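Onishi Dental is moving down the street, and I got the tour
2020-11-15

If you've driven down Urkel Street lately you've seen the paper over the windows of the old shoe store. I've been dying to know what was going in there, and now I do: it's the new home of Onishi Dental, which has been squeezed into the second floor over the bank for 17 years. They open the doors in the new place next month, and yours truly got to walk through it early (perks of writing for a tiny neighborhood news page, and there aren't many).

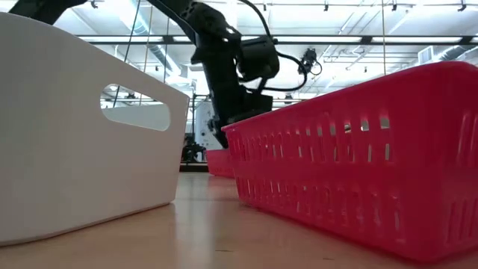
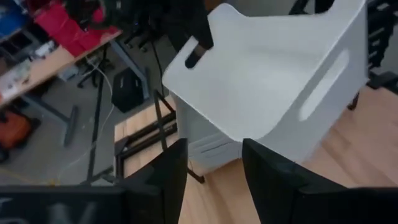 First thing you should know is that there are no stairs. None! I've been a patient there since my kids were in booster seats, and I can't tell you how many times I hauled a stroller up to that second floor while somebody's grandpa waited politely at the top for me to get out of the way. The new office is all on street level, with a wide front door and parking in the back lot off the alley. My mother, who quit going two winters ago on account of her knee, has already asked me to make her an appointment.

Dr. Sayaka Murakami took over the practice from old Dr. Onishi when he retired, and she kept his name on the sign because, as she told me, "people would have kept calling it that anyway." She's right, we would have. She signed the lease in July and figured she'd be in by fall, and then the plumbing turned out to be a bigger job than anyone had guessed. Every treatment room needs its own water line and drain, and a shoe store has exactly one sink, in the back, next to the mop. So the floor had to come up. Then it had to come up again in one corner, which she didn't especially want to talk about.

There will be 5 treatment rooms where the old office has three. One of them has a door that closes all the way and lights that dim, and it's meant for folks who get really worked up about the dentist. I am one of those folks. I once sat in the car for half an hour before a filling, eating mints, and then had to go in and admit I'd been eating mints. Dr. Murakami says you can ask for that room when you book and you don't have to give a reason.

The chairs come from a company called Drastia and they're a nice deep green. I sat in one and it tipped back so smoothly that I forgot to be nervous, although it helped that there was still a ladder in the room and no one was coming at me with anything.

Now for the practical stuff, which is what my neighbors keep asking me. The phone number stays the same. If you already have a cleaning booked, keep it, and the front desk will call to tell you which building to walk into. Your records move over with you and you don't have to sign anything new. They're also switching to a reminder system called Trivatside, so you'll start getting texts the day before your visit. If you hate texts (hi, Mom) tell the desk and they'll keep calling you the old way.

They're taking new patients too, for the first time in quite a while. There was a waiting list for a long stretch there, and everybody on it is getting a call before the general sign-up starts. Kids are welcome from their first tooth on. Evening hours are coming as well, until 7 on 2 nights a week, but she hasn't picked the nights yet and said she'd take suggestions. I suggested any night that isn't choir practice.

One more thing. The office is giving away 900 toothbrush kits through the elementary school before winter break, one for every kid, with a brush, a little tube of paste and a two-minute timer. Mine got a timer like that from Dr. Onishi years ago and used it for board games until the sand leaked out, but their teeth are fine, so I guess it did some good along the way.

The old office stays open until the move, and they'll close for a few days in between to carry everything over. If you have a toothache during those days, call the regular number and it'll ring through to Dr. Murakami. I asked her if there'd be a ribbon cutting and she said probably not this year, with everything going on, but she's putting the fish tank in the front window so people can wave at the fish. The fish are making the move in the back of her own car.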